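Chapter 6
Sorting by Color: The First Complete Task

The arm assembled in Chapters 2 through 5 can now hold a pose and close its gripper on command. This chapter gives it a job. Two cubes, one blue and one red, start in a metal tray, and each must end on the plate with the rim of its own color. The layout follows the one Petronella Kekana drew up for the shared workshop at Dallwood, and it fits on an ordinary table.

Fix the tray and plates before recording any positions. A plate that shifts between runs makes every stored drop point wrong, and the fault is easily mistaken for servo error. Line the tray with a dark mat.

Figures 6.1 to 6.3. Tray, plates and cubes on the workshop table.
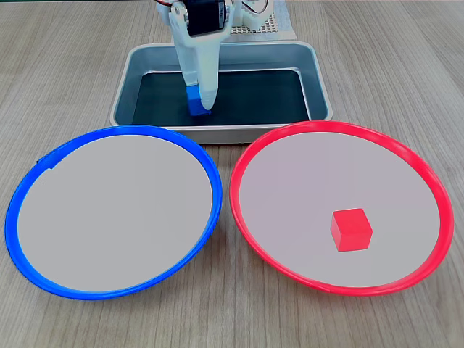
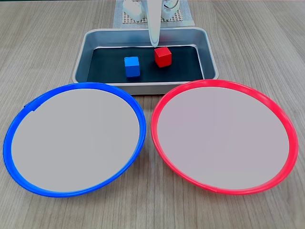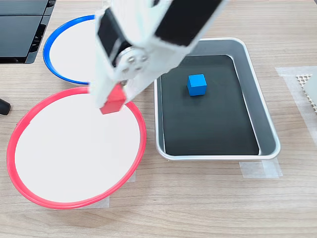 Each transfer is divided into four phases: approach, grasp, carry and release. The approach ends above the cube, with the fingers open. The descent is a separate move at reduced speed – the only one in which the fingertips come close to the tray floor.

Section 6.1 covers the coordinate frame and its origin at the base. Section 6.2 treats the grasp, including the choice of closing width. Section 6.3 works through a log of 222 transfers, 41 of which failed, and sorts the failures by phase. Readers using the Gatari controller board should complete the calibration in Appendix B first.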